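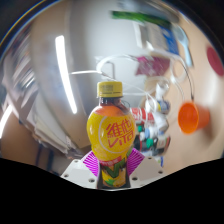

Chapter 9
How Words Change Their Meaning

When I was a girl, my grandmother used to tell me that I looked nice in my new shoes, and I would thank her, and she would say that her own grandmother would not have liked to be called nice at all. I thought this was one of her jokes. It was years before I looked the word up and found that, in the English of the Middle Ages, nice meant something close to foolish or silly. It came from a Latin word for ignorant, and it wandered through "fussy" and "delicate" and "precise" before it settled down into the mild, friendly word we use for shoes and neighbors and weather.

In the last chapter we looked at where new words come from: borrowing, blending, shortening, and the rest. Now we turn to words that are already in the language and ask what happens to them as they grow older. Their spelling may hardly move, and their sound may move only a little, but what people mean by them can drift a very long way. Linguists call this semantic change, and you will meet the term often from here on.

Let me start with a small story from my own teaching. One July I ran a summer course in a town library with my colleague Jagadeesh Achari, and on the first morning he wrote the word "awful" on the board and asked everyone to use it in a sentence. We got awful coffee, an awful cold, an awful lot of homework. Then he read out an old hymn in which the throne of God is called awful, and the room went quiet for a moment. One student, Gemma Monti, asked whether the writer had made a mistake. He hadn't, of course. Awful once meant full of awe, and the hymn writer was using it with great respect. But look again at "an awful lot of homework." There the word isn't bad or holy, it simply means "very large." So the students had already given us two modern meanings without noticing, and the hymn gave us a third.

This is worth holding on to, as it is the first big idea of the chapter. A word seldom swaps one meaning for another overnight. For a while, often a long while, the old and the new live side by side, and speakers choose between them by context. Your parents may use a word one way and you another, and most of the time you will understand each other perfectly well (and now and then you won't, and there will be a little argument at dinner).

There are four paths that we will follow in the sections ahead. In broadening, a word comes to cover more than it used to: a "bird" was once a young bird only. In narrowing, it covers less. "Meat" was once food of any kind, and you can still hear the older sense in the phrase "meat and drink." Some words rise in the world, as nice did, and some sink. "Villain" began as a word for a farm worker, and it is hard not to feel a bit sorry for the farm workers.

How do we know any of this? Mostly from written records, and here the dictionary makers are our good friends. They collect examples of a word in use, put them in order of date, and watch for the moment a new sense begins to turn up regularly. For the exercises in this book, Rebecca Zuccaro and I put together a small collection we call Clelis. It holds 3550 short passages from letters, newspapers, recipes, sermons, and advertisements, and you will find a set of 100 of them at the back of the chapter. Please read them slowly - aloud, if the people around you don't mind.

One word of caution before we begin. Students often feel that the oldest meaning of a word must be the true one, and that everything since has been a kind of slipping. I understand the feeling, and I have it myself when somebody says "literally." But if we followed it all the way we could never call a nice person nice again, and we would have to give up most of our vocabulary besides. The meaning of a word is what its speakers agree on, at a given time and in a given place, and they are allowed to change their minds.

Before you read Section 9.1, choose a word that you use differently from someone older in your family. Write down what it means to each of you, with one sentence for each meaning, and bring your notes to class.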